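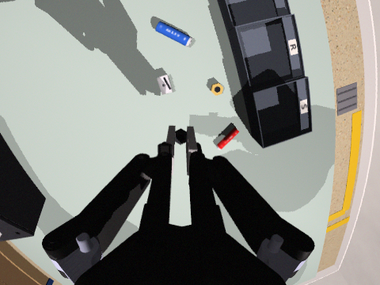 Dasura Robotics Group

Category: Datasets > Manipulation > Simulation

# Tristora Sorting Set

Tristora is a set of simulated sorting episodes for a single arm with a two-finger gripper. It was prepared to study how well a policy trained on one camera view carries over to another. Small parts, among them a hex nut, a pencil sharpener and a battery-like cylinder, are scattered on a table near a labeled three-compartment tray.

## Contents

- 2000 training episodes
- 400 held-out episodes
- 26 table layouts, of which 11 appear only in the held-out split 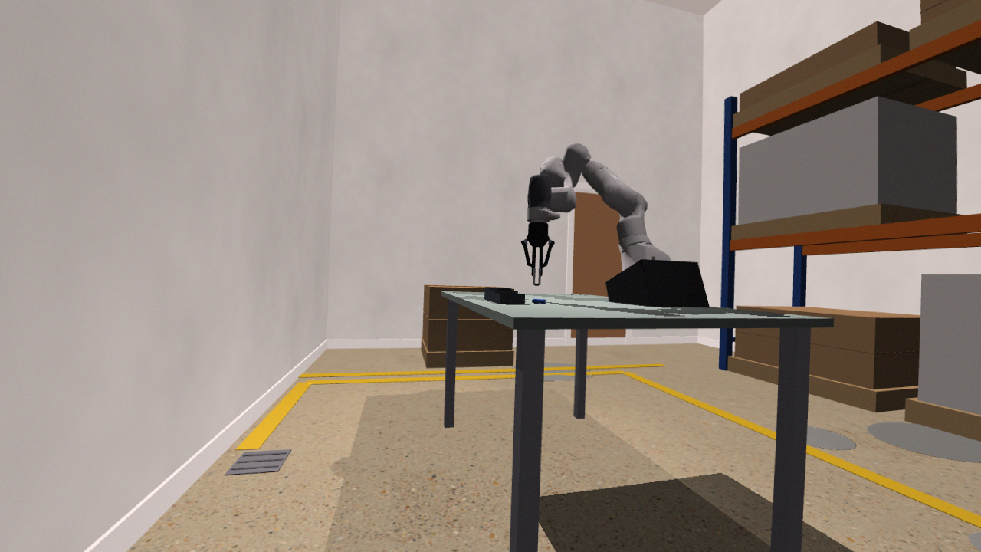

*Fig. 2. Side view of the arm and table in the simulated warehouse room.*

## Method and result

Each policy was trained on one view and tested on all views without further tuning. Policies trained on the gripper view lost the most accuracy when tested on the room view.
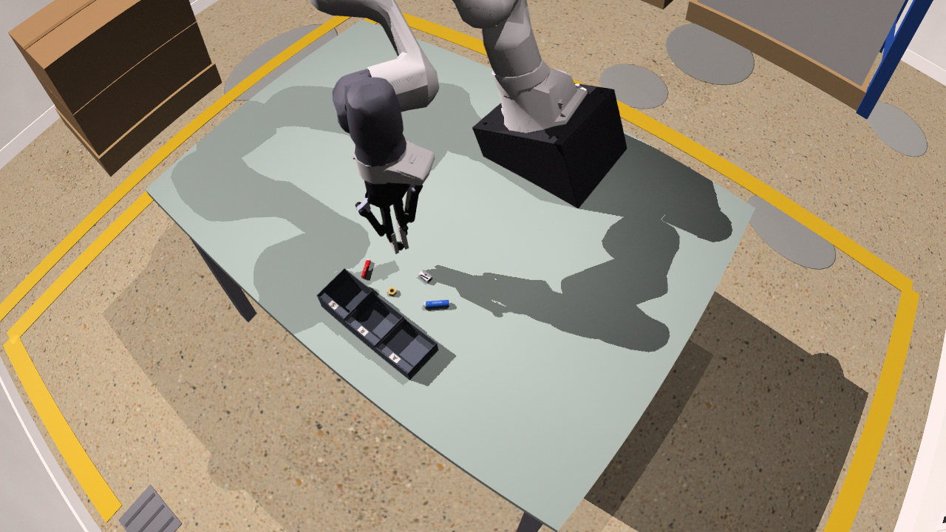
Training on mixed views reduced this loss but did not remove it. Shadow direction was varied in the Long split only, and results from that split should be reported separately.

## Use

Released for research use. Corrections may be sent to the Fondalport data desk.

Last updated: January
11 shares | 26 comments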